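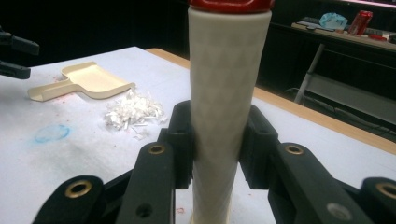
The **Grotetura Open Day** is a public demonstration of manipulation robotics held by the engineering firm Zurnell at its Grotetura workshop. It was first held on October 18, 2022, and admitted 138 visitors in timed groups of up to 30. The event is best known for its tabletop clearing demonstration, in which household objects are handled with two-finger grippers on an ordinary work table.

## Background

Zurnell moved its handling department to Grotetura after outgrowing a smaller site shared with its machine shop. The building is a former grain store with a date stone reading 1712. The ground floor was divided into a workshop, a parts room and a long demonstration room with a separate entrance from the yard.

The open day was proposed by Aušra Petrauskas, then head of the handling department, who had previously received visitors singly and by appointment. Under the new arrangement each group spent the same length of time in each room, and normal work went on in the workshop throughout.

## Programme

A visit began in the parts room with a short talk on finger geometry, pad materials and the effect of wear at the pivots. Groups then passed to the demonstration room, where they stood behind a rail along one wall. Questions were taken at the end of each run, as talking near the tables had been found to distract the operators during rehearsal.

### Tabletop clearing

Tabletop clearing is the main item. The task combines objects that call for different kinds of grip: upright containers, flat tools such as a dustpan, and light scraps that shift when touched. Operators work with hand-held grippers, closing the fingers by hand. The motion of each gripper is recorded and later used to train a control program called Mugo.

The order of work is left to the operator. Tall objects are commonly dealt with first, as they block the view of the table and are easily knocked over by the second gripper. A cylinder is taken low on the body with both pads square to its axis. If one pad makes contact early the cylinder tips or turns, and the run is marked as a fault even if the object is later placed correctly.

Scraps are the slower part of the task. Small pieces cannot be gripped reliably one at a time, and the usual method is to hold the dustpan with one gripper and push the heap towards it with the other. Stray pieces left on the table are counted against the run.

### Replay

In the second half of the programme, recorded runs are replayed by Mugo on a fixed pair of arms. At the first open day 19 replays were attempted before visitors. Results were posted on a board by the door, with faults listed by type. Most faults concerned the dustpan, which tended to ride up at its front edge when pushed.

## Equipment

The hand-held grippers use linked fingers that keep the pads close to parallel as they shut. Pads are replaced when the contact face becomes rounded. The tables are plain work tables and are not refinished between sessions, as Zurnell holds that marks and stains on the surface are a normal part of the conditions in which a program has to work.

Scheduling and visitor records are handled with Nestilora, an in-house booking tool that also stores the fault sheets.

## Later events

A shorter session was held in December of the same year for technical colleges. It left out the talk in the parts room and gave the time to supervised practice, in which students used the grippers themselves. The fault sheet was revised afterwards to separate slips from early contact, which had until then been entered under one heading.

## See also

- Parallel gripper
- Teleoperation
- Learning from demonstration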